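Small Things Explained
Cubes, and the bins we drop them in
by Rasa Sepp

Hello again! Last month I did spoons, and I had such a lot of letters about spoons that I thought I'd better pick something with no handle. So I've gone for the cube. I've got one next to my teacup as I write, and it's been getting under my elbow all morning.

I like cubes because you've known them for ages. You were probably banging two together before you could walk. But when did you last have a proper look at one? Find one if you can (a building block, a dice, a sugar lump if a grown-up doesn't mind) and keep it beside you while you read.

What makes a cube a cube

Put your finger on one flat side. That's called a face, and it's a square. Turn the block and there's another square, exactly as big as the first. Keep turning and you'll find there are six. If even one of them is a bit longer than it is wide, your block isn't a cube any more, it's a cuboid, like a cereal box or a brick.

Where two faces meet you get an edge, and there are twelve of those. Where the edges meet you get a corner. My niece says there are four corners at the top and four at the bottom, so eight, and she's quite right, although the grown-up word for a corner on a solid shape is a vertex. If you've got more than one vertex they're called vertices, which sounds like something you'd get on a boat.

Now try to see all six faces at once. No mirrors! Hold the cube up, tilt it, shut one eye, stand on one leg if you think it'll help. The most you'll ever manage is three. The other three are always hiding round the back and underneath. It's the same with a cube the size of a house.

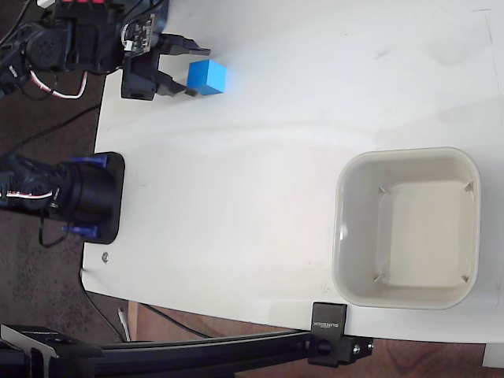 I spend rather a lot of time thinking about sitting still, and cubes are very good at it. Put a marble on a table and it wanders off at the slightest nudge. It's only touching the table at one tiny spot, so there's nothing much to stop it rolling. A cube sits on a whole face. Every bit of that square is resting on the table, and when you give it a little push the two surfaces rub against each other and the rubbing slows it down. The rubbing has a name: friction. You use friction every time you walk across a room without your feet sliding out from under you.

Try tipping your cube. Put a fingertip on one of its top edges and lean it over, very slowly. For a while it wants to fall back to where it started. Then you get to a place where it can't seem to decide, balanced on one edge, and if you go a hair further it flops over on to its next face. And there it sits, looking exactly as it did before. I find that very pleasing. Do it with a tall thin box standing on end and it goes over much sooner, as it's got a small bottom and a lot of height to wobble.

Why the top is a different colour (when it isn't)

This bit is for anyone who likes drawing. Ask someone to draw a blue cube and very often they'll colour it blue all over, the same blue everywhere. Then they hold it up and it looks flat, a sort of blue splodge with lines on. What went wrong?

The trouble is light. Most of the light in a room comes from above, from a lamp or the ceiling or a high window. So the top face of a cube usually catches plenty, and the sides catch less. Your eyes see a pale blue on top and a darker blue down the sides, even though it's all one colour. Your brain is so used to the trick that it just says "blue" and gets on with its day.

So if you're drawing one, press lightly for the top, a bit harder for one side and hardest of all for the other. Three blues out of one pencil! I did it on the back of an envelope at the Vanags café last Thursday, and the block looked so solid I nearly put my cup on it.

A plain white table is a good place to practise. There's no pattern to confuse you, and a strong colour like blue shows up beautifully against it. It's also a good place to lose a white button, but we'll leave that for another month.

A bin isn't always for rubbish

Right, on to putting things away. I know. Stay with me.

When I say "bin" you might think of banana skins, but people who sort things for a living use the word for any open tub that holds bits and pieces. There's a hardware shop called Tiltix down the hill from me in Udanstead, and the back wall has 112 little bins on it, each with its own sort of screw or hook or washer. The nice thing about an open bin is that there's no lid to find. You look in, you see what's there, you put your hand in.

Have a look at a plastic tub at home and see whether its walls go straight up and down. I'll bet plenty of them don't. They often lean outwards, so the top is a little wider than the bottom, and there are two very good reasons for it.

The first comes from how a lot of plastic tubs are made. Hot, runny plastic is squeezed into a metal mould, where it cools and goes hard. Then it's got to come out again. If you've ever made a sandcastle with a straight-sided bucket you'll know how it clings on. Sloping walls let the tub slide out of its mould without a fight, just as a sloping bucket lets go of your sandcastle.

The second is for when you've finished with them. Empty tubs with sloping walls can often sit one inside another, like paper cups. I've got seven in my cupboard and together they take up hardly more room than two would. Straight-sided ones of the same size can't do that at all.

And feel down into the corners! Some tubs have small ribs there, thin bits of plastic shaped like triangles. Triangles are wonderfully stubborn. Make a square out of four strips of card with a paper fastener at each corner and you can squash it sideways into a diamond. Do the same with three strips and it won't budge. Builders put triangles in roofs and bridges for that very reason, and a little one tucked in a corner can help to keep it stiff. 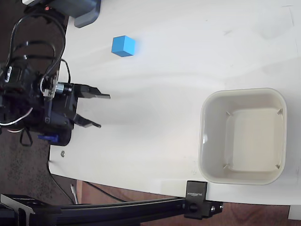

A blue cube and an empty white bin. See how the inside walls slope, and look for the small triangles in the corners.

How many will fit?

Here's something to do on a wet afternoon. The cube beside my teacup measures 23 millimetres along every edge. (If you measure one edge of a cube you've measured all twelve, so it's a very good shape for lazy people.) I've also got a square tub, and the flat part of its floor is 112 millimetres from side to side. How many of my cubes could I lay in a row across the bottom?

Four of them come to 92 millimetres, so they go in easily with 20 left over. A fifth one would need 23. Three millimetres short! I tried squeezing it in anyway, and of course it wouldn't have it. So I get four in a row, and four rows, and that makes sixteen on the floor of the tub before I have to start on the next layer up.

Now if I don't bother lining them up, and just tip a handful in, they land every which way. Some stand on their corners, leaning on their friends, with odd-shaped gaps in between. The same cubes look as if they've grown. Give the tub a gentle shake and watch them settle down a bit. It's why a box of blocks sometimes won't shut after tidying-up time, even though it shut perfectly well the day you got it. Nothing's got bigger, there's just more air in with the blocks.

If you haven't got any cubes, use squared paper. I drew a big square on mine, 17 little squares along each side, and it has 289 little squares inside it. Walk your finger all the way round the outside and you'll have gone past 68 edges. My pencil needed sharpening twice.

Cubes you might meet

Sprinkle a few grains of table salt on something dark and look at them through a magnifying glass. Many of them are tiny cubes! They may have chipped corners from being jumbled about in the packet, but you should be able to spot the flat sides. Salt grows that way all by itself.

Dice are cubes too, of course. Add the spots on the top of an ordinary one to the spots on the bottom and you'll get seven. Turn it and try another pair of opposite sides.

And if you'd like to make one, draw a cross out of six equal squares, four in a long line and one sticking out on either side of the second. Cut it out, fold along all the lines and it'll close up into a cube. A flat shape that folds up like that is called a net. There are eleven different ways of arranging the six squares so that it works. A reader in Oltcombe sent me nine of them on one sheet of wrapping paper, all coloured in, and I've pinned it over my desk.

Next month it's string, so start saving some.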